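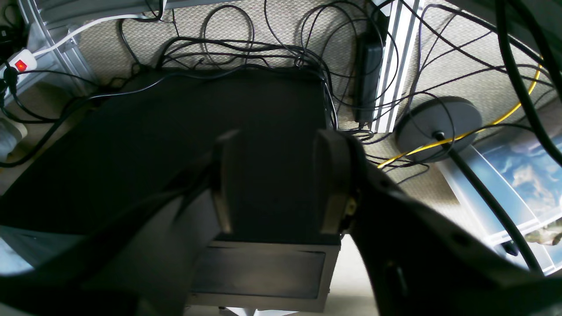 Kimutai Kimaro wrote under my last review that a cable kit is the wrong thing to spend money on when the arm is a small one, and that he has run his for years with a bag of zip ties and a marker pen. I had the Rovico under-frame kit on order when I read that. It has now been on our cell through most of a winter, so I can give him a proper reply.

The cell is one arm on an aluminum extrusion frame, standing on beige carpet. It has a parallel gripper with flat fingers. Power and signal leads go down to the floor, and the floor is where our trouble has always been. Thin black cables lie in loops on the carpet, a power adapter stands against one of the rails, and everything ends at a white power strip with a red switch. When the arm reaches below the level of the work surface, the fingers point straight down at all of it.

We had two stoppages in the fall that I blame on this. One was an adapter cord that had worked half out of its socket. The other was a loop that caught on the wrist during a low move and pulled the arm into a protective stop. Nothing broke, but I lost an afternoon to each of them.

What you get

The kit costs 310 dollars. It holds 29 clips that snap into the grooves in the extrusion, a length of split sleeve, four adapter cradles, a strip bracket, a sheet of labels and a folding hook tool. There is no cutter for the sleeve. I used kitchen scissors and the ends came out ragged.

The instructions are a single folded sheet. They cover the clips well and the cradles badly. The drawing of the cradle shows it upside down compared to the way it fits.

Putting it on

I started at three in the afternoon with the arm powered down and parked high, and I finished the next morning. Fares Khasawneh held the flashlight and read out labels. The order that worked for us:

1. Label both ends of every cable while it is still plugged in.
2. Jog the arm through its lowest and widest positions and mark the frame wherever the cables go tight.
3. Power down, switch off the strip, unplug.
4. Fit the cradles and the bracket first.
5. Run power up one rail and signal up another.
6. Plug in, then repeat the low positions at slow speed with a hand on the stop.

We skipped step two on the first try and had to move seven clips. The sheet does not mention it at all.

The clips hold well. They go in with a thumb and come out with the hook tool, and I have moved some of them several times without one cracking. The slot in the clip is too tight for a thick cable. Our heaviest one would not go in, and it still hangs in a long curve with a fabric strap at the top.

The cradles are the weak part. They are made for a narrow adapter, and a standard brick has to be pushed in hard enough that I worried about the cord exits. I would also like slots in the back for air. Ours runs warm, so I left one side of the cradle open, and it has stayed put.

Upkeep since then

I check the clips on Saturday when I clean the fingers. That means wiping the pads, checking the screws with a driver, and running the gripper open and closed a few times while I look at the cable near the wrist. The whole round used to take me most of an hour, nearly all of it on my knees sorting out which lead was which. Now I am done in fifteen minutes.

The arm has put in 807 hours since the kit went on. We have had one stop in that time that I could trace to a cable, and that was the heavy one I had to strap by hand. The sleeve has fuzzed where it rubs the corner of a rail. Lightfoot sells a corner piece that is supposed to cure this, but I have not tried it.

Compared with the others

Josefien Desmet lent me her Ernier set for a week. It uses a closed channel, and it looks better when it is finished. Changing one cable means opening the whole length, though, and we change cables a lot. The Grorkico kit is cheaper, at some 200 dollars, and leaves out the cradles. Given what I think of the cradles, I would look at that one first if your adapters already have a place to sit.

To Kimutai's point, zip ties would have done most of this. They would not have let me take one lead out to test it and put it back in the same place, and I do that about twice a month. If your cell never changes, save your money.

Good: clips, labels, hook tool.
Bad: cradles, thick cables, the instruction sheet.
Would I buy it again: yes, at a lower price — or with better cradles.

Home | Reviews | Arms | Grippers | Cables and Power | Contact

Contact the editor: Esther Waweru | Copyright the authors | Back to top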